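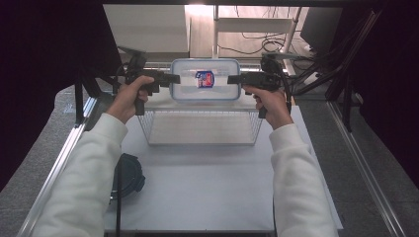
Step 2: Price the whole bench, then the grippers

I made this mistake in May, so learn from me! A pair of hand-held grippers from Drosora was quoted at 1,000 euros and I very nearly stopped there. Then came the rails, the white board, mounting arms, cables and curtains (oh, the curtains), and my sheet said 1,305 before I'd bought a single food container to practise on.

So add a line for every bit that bolts on, put down 6 spare jaws, and allow about 7 weeks for delivery. Ask for the quote by Friday if you want it that month.

Questions? Write to Sơn Phùng at Trovent | © Trovent | Back to top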